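Dining > Poltimthorpe Supper Room > Folding Tables: Your Questions

We get a lot of mail about the little square tables at our Poltimthorpe supper room, mostly from people who have eaten at one and gone home wanting a pair. Mireille Leblanc and I have gathered up the questions that come most often and answered them as well as we can. - Séverine Lacroix

Why folding tables and not proper ones?
The room has to be a supper room at night and a sewing class in the morning, so everything needs to go flat against the wall by closing. I did want big heavy farmhouse tables when we started (I had my heart set on them, really), but Mireille made me try lifting one end of hers, and that settled it!

Can two of them be pushed together for a family?
Yes, and we do it all the time. We leave a narrow gap when we first set up so that people can get their hands in to shift things, and then you're welcome to close it. Please lift when you move them, as dragging is hard on the feet and the noise carries straight up to the neighbors.
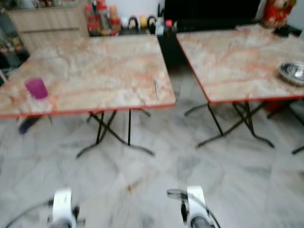 Two of the square tables on the tile floor, with the bottles and jars on the counter behind.

How do you clean the tops?
A soft cloth, warm water and a drop of dish soap, then a dry cloth. Turmeric is our great enemy. The orange veining in the pattern is very forgiving and I have more than once scrubbed away at a "stain" that had been there since the day we bought the table. If you do get a real one, a paste of baking soda left on for 11 minutes has always done it for me. Mireille says 10 is plenty, but she isn't the one with the sponge.

How tall are they, and will my chair fit?
The ones we use stand 68 centimeters high, a touch lower than most dining tables. The legs cross underneath, so your knees go to either side of the X, and tall guests usually like to sit back a little. Do ask us for a cushion if you need one.

Can I help myself to the sauces?
Please do. Take what you like back to your table, and when you're finished put it back on the counter with the lid on, so the next person can find it.

Where can I buy the tables?
We bought ours from Dirkine, over in Gedaria, and paid 65 each in July. They sell them singly, and it's worth opening and closing one a few times in the shop before you carry it home, just to feel whether the hinge is stiff.

Last updated 19/12/2023

2 comments | 11 shares

Contact us | © Poltimthorpe Supper Room | Back to top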